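Parkholm Neighbors Forum > Home and Hobby > Keeping moths out of wool without mothballs

treasa_oc
Posts: 345
October 2019
Hello all, and sorry in advance for the length! I pulled my mother's cardigans out of the cedar chest and found two with holes at the cuffs. I can't stand mothballs (the smell takes me right back to my aunt's hallway on Duggan Street), so I'm going over to dried lavender. My plan is to fill little paper bags, the kind a bakery roll comes in, and tuck one between each layer.

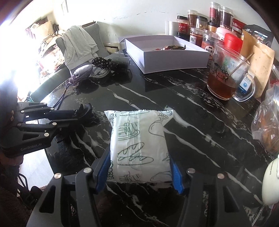 Papery-looking packet with the bread and cake drawings

Has anyone had luck with paper, or does the scent fade too fast?

Cathal Horgan
Paper is fine for scent, Treasa, but I wouldn't count on lavender to save a sweater. Larvae don't care. Wash everything, then freeze it for 2 weeks in a sealed bag. I've done that every December for 12 years and haven't lost so much as a sock.

yeji_b
Oh, I have to stick up for lavender a little! I agree about washing first, but I do think it discourages the adults, and opening the drawer is such a pleasure. I'd go with cloth over paper though, something with a drawstring neck so you can top it up in spring. 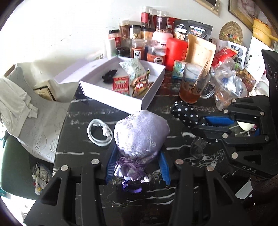

Aigars Lill
Cloth, paper, it makes no difference if the chest lid doesn't close tight. Check the hinges and the back corners before you fill anything. And Cathal, two weeks seems long to me, I do one and my wool is fine.

Cathal Horgan
One week in a chest freezer, maybe. Mine is the little box over the fridge and it gets opened all day long.

treasa_oc
Thank you, all of you! Cardigans are washed and drying flat on the spare bed, and I'll look at that lid tonight. Ye-ji, do you crush the buds or leave them whole?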